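From: Hjalti Thygesen
To: raltcombe-masters list
Subject: Re: [raltcombe-masters] Relay order and entries for the October meet

Hello all,

I answer in between the lines of the earlier message, so it is easier to follow.

> Thanks to everyone who answered about the October meet. We still need
> a decision on the relay. Hedegaard has sent the program and the mixed
> 4x50 free is now before the 400 free, so anybody who swims both will
> have a short rest. Can those people please tell us what they prefer?

I am entered in both. I would prefer to keep the relay and drop the 400. In the spring I swam them in the opposite order and the relay leg was poor, and I do not think it will be better the other way. If someone else wants my place in the 400, the entry can be changed until the list closes, but the new swimmer must have a registered time from this season or go in the slowest heat.

> Also, is it still the rule that the total age decides the relay group?

Yes. The ages of the four swimmers are added together, and the age is the one you have on the last day of the year. I mention this again because last time we were put in the wrong group. One of us had given her age on the meet day, and the sum came out one year too low. Please send me your year of birth only and I will do the adding.

> Who swims first? I can do it but my start is slow.

My suggestion is that the best starter goes first, even if this person is not the fastest over 50. The first leg counts as an official time, so it is also nice for somebody who needs one. For the last leg I would like a swimmer who stays calm when there is another team beside. I do not mind to swim second or third. In the second leg one mostly swims in waves, and I am used to this from open water.

We should practice the changeovers at least two times before we go. At Hedegaard the judges were strict last year, and a team from the next lane lost a bronze medal for leaving early. The practice can be after the main set, when lane 5 is free. It needs only fifteen minutes.

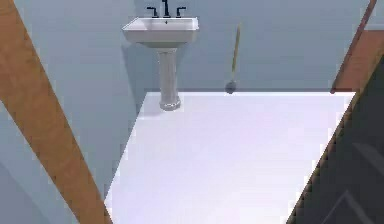
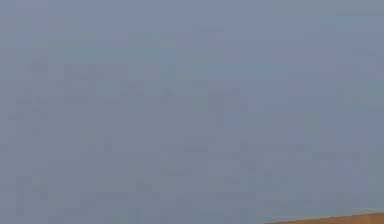
Computer renderings, a bathroom sink first and then a blue-gray surface.

> What is the plan for the training sets until then?

I have written a set for the next weeks, for those who want it. Change the distances if you are coming back from a cold or injury.

400 easy, any stroke
8 x 50 free, odd ones drill, even ones build
6 x 100 free, start every 2 minutes, hold the same pace
4 x 25 fast from a dive, long rest
200 easy

On the 100s I try to hold 90 seconds and I do not always manage it — the last two are usually slower. Please write your times down in the blue notebook, not on loose paper.

> Is anyone driving?

I can take three people and one large bag. I will leave from the pool parking at 6:45 in the morning, because warm-up is early and the changing room fills quickly. Those who come by bus should take number 76 and get off at the sports hall, then walk along the canal side. The other side is closed for road work.

The last thing is the caps. There are still some of the old ones in size medium. I would like that all four in the relay wear the same color, but it is not required by the rules.

Best regards,
Hjalti

Raltcombe Masters Swimming | PO Box 1582 | Contact the list owner | Back to top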